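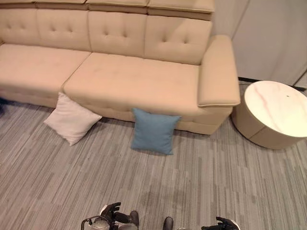 Search this site Enter keywords Go

Where Do the Pillows Go? A Study of One Sofa
Final project report, Everyday Objects course, Soltutville
Submitted Jun 3, 2020

1. Background

The ground floor lounge at Ernarholm has a large beige sofa, a round side table and two square throw pillows. The pillows belong on the sofa. This is the official position of the house rules, page two, under "Shared Areas," where it sits between the rule about bicycles and the rule about soup.

Sixty residents have access to the lounge, and 60 residents have signed the page saying they read the rules. Our group has three of those residents in it, so we had both easy access to the research site and a personal stake in the outcome. We wanted to know how often the pillows end up on the floor, what puts them there, and whether anything short of a lecture would change it.

The course asked for "a problem you walk past every day." One of the other groups got traffic. We got this, and we would like it noted that we chose it on purpose.

2. The sofa

Before logging anything we spent an afternoon looking at the sofa as if we had never sat on it, as the assignment sheet asked. It was harder than it sounds, mainly because we kept sitting on it.

It is a big, padded, pale tan piece with adjustable headrests along the top and a separate back cushion under each one. The back cushions have tufted buttons. The seats are deep. The armrest at the right end is thick and squared off, with a flat top wide enough for a plate, a laptop or a person who is "just perching."

The depth of the seat turned out to matter more than anything else in the study. A person of ordinary height who sits all the way back cannot put their feet flat on the carpet without sliding forward. A person who sits forward has nothing behind them. The throw pillow is supposed to fix this, and for the first few minutes it does. Then the sitter leans over to the side table for a drink, the pillow slips down toward the small of the back, and from there it is treated as an enemy.

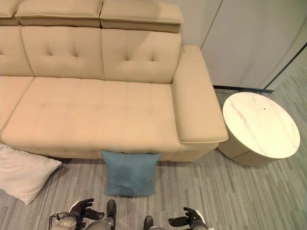 Figure 2. Right-hand end of the sofa, with the armrest and the round side table next to it.

The side table deserves a paragraph of its own. It stands close to the armrest, so the right end of the sofa is the only seat from which a drink can be reached without getting up. Everyone wants that seat. The result is that one end of a very long sofa does most of the work, and the pillows tend to travel there along with the people.

We asked in our first draft whether the table could be counted as a cause. Our instructor wrote "maybe?" in the margin and we have adopted that as our finding.

3. Method

We checked the lounge at set times between September and the end of the following term and made 122 checks in all. Each check took the person on duty less than a minute. They wrote down the position of each pillow using four codes:

S – on the sofa, any orientation
A – on the armrest
F – on the floor
X – somewhere else

Code X was added in the second week. We had not expected to need it.

Whenever a pillow was on the floor, the person on duty put it back and timed the job with Ovov, the free stopwatch app on the course list. "Put back" meant both pillows on the sofa, upright, against the backrest. Plumping was optional and was left out of the timing after a disagreement about what plumping is.

We also kept a notes column. We did not interview anyone. We considered it, but our trial questionnaire went to two people down the hall and both of them described a different person who leaves pillows on the floor. We took this to mean that interviews would mostly produce suspects.

4. Results

At least one pillow was on the floor in 50 of the 122 checks. That is about two in five, which was lower than any of us had guessed. It appears that a pillow on the floor is memorable and a pillow on a sofa is furniture.

Total time spent putting pillows back came to 1,493 seconds. Spread over 50 resets this is just under half a minute each, and it includes the walk from the door. Over the whole study, then, the problem cost our group less than twenty-five minutes of tidying. The spreadsheet took considerably longer.

The most common floor position was leaning against the front of the sofa base. We had pictured pillows being thrown, or falling and landing wherever they liked, and some did. But more often they had ended up propped along the base in a fairly orderly way, near enough to be picked up again. We started calling this "parked." A parked pillow looks as if somebody had a plan for it.

The white one and the teal-blue one did not behave alike. The blue one was on the floor more often. We have no good explanation. One member of the group thinks people are more careful with white things near a carpet, and another thinks the blue one is simply lumpier. Both theories survived the semester because neither was tested.

Code X was used four times. The locations were: the laundry room, the laundry room, the top of the vending machine, and a bedroom whose number we agreed to leave out in exchange for the pillow.

5. What we tried

We made three small changes, one at a time, and left each in place for a few weeks.

The sign. We taped a card to the wall reading "Pillows live on the sofa. Thank you." Floor pillows dropped for a few days and then came back to normal. The card lasted longer than its effect. Somebody corrected the punctuation, which we felt was uncalled for.

The headrests. We noticed that the headrests move, and that most people we saw never touched them. We set them up before each evening in the hope that people with a comfortable head would stop fiddling with what was behind their back. The notes for this period are thin, and on several evenings we forgot. We can't claim anything here.

The corner. We stopped spreading the pillows out along the sofa the way a catalog would and began putting them at the right end, up against the backrest by the armrest, where people sit anyway.

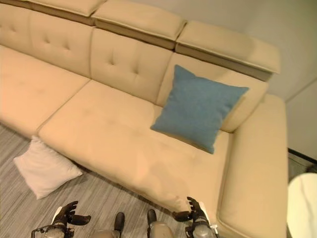
This was the change that seemed to help. A pillow in that spot has the backrest behind it and the armrest beside it, so there are fewer directions for it to leave in. People who sat down there either used it or pushed it toward the middle of the sofa, and both of those count as S. People who wanted to lie down had something ready for their head. The long seat at that end is popular for lying down, particularly in the hour after lunch, when the lounge is otherwise used for what residents call reading.

We should be careful, though. The corner period came last, and by then most of the building knew what we were doing. At least one pillow was found on the sofa with a note on it saying "for science." We coded it S.

6. Problems with the study

The person checking was often also the person who had been sitting there. We tried to avoid this with a rota, and the rota was drawn up on the sofa.

Our check times leaned toward the evening. Nothing at all is known about the pillows at six in the morning.

We never decided what to do about a pillow that is half on the seat and half off it. Early in the log these are S and later they are F, depending on who was on duty and possibly on their mood. If the marker wishes to recode them, the raw log is in the project folder in the Vashisht room, behind the stapler.

Finally, two pillows is a small sample. We asked housing for a third. Housing replied that the lounge had been issued two.

7. Suggestions for the house

Keep the pillows at the armrest end. Take the card down, or at least replace the tape. Move the side table nearer the middle for a month and see whether the crowd at the right end moves with it; we ran out of term before we could do this, and a fresh group could do it without much trouble. If money is ever available, buy slightly larger pillows, because the present ones are small for the depth of the seat.

The log sheets, the four-code key and a short guide to timing a reset are attached as Appendix A. Appendix B is the soup rule, which several readers of the draft asked to see.

We use cookies to remember your settings. By continuing to browse you accept our cookie policy. Accept Manage settings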